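# The night shift at Warkden

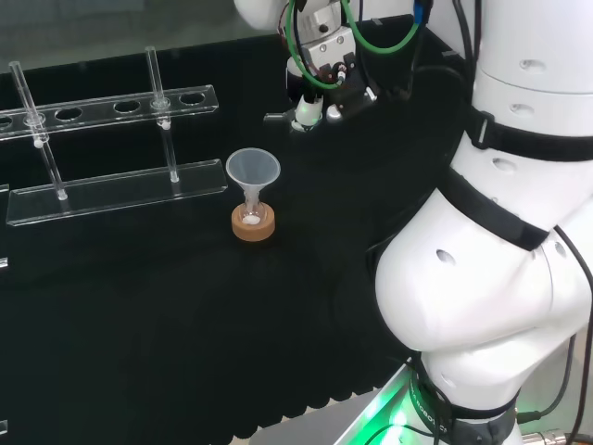

I'd been promised a revolution, and what I got first was a cup of tea and a very long chat about rotas. Warkden tests powders for paint makers, and until last December somebody had to stay until ten to see the last batch through. Now the arm does the late work, and the staff go home at half five. I'd expected everything around it to look like a spaceship, but the glassware could have come from my old school – a funnel in a round-bottomed flask, the flask sitting in a cork ring, a bit of white stuff at the bottom.

Birdie Tran has worked the bench for years and was dead against it. "I thought I'd be sweeping up after it," she told me. She spends her mornings going through the overnight results now, 200 samples on a busy week, and she writes the routines herself in a program called Thevar (she hated that too, for a month!).

It isn't all rosy. The late shift paid extra, and two of the younger ones really miss the money. Warkden has put everyone's basic pay up, though Birdie reckons it doesn't quite cover the gap. She'd also like somebody to talk to at lunch, as the team now eats at different times.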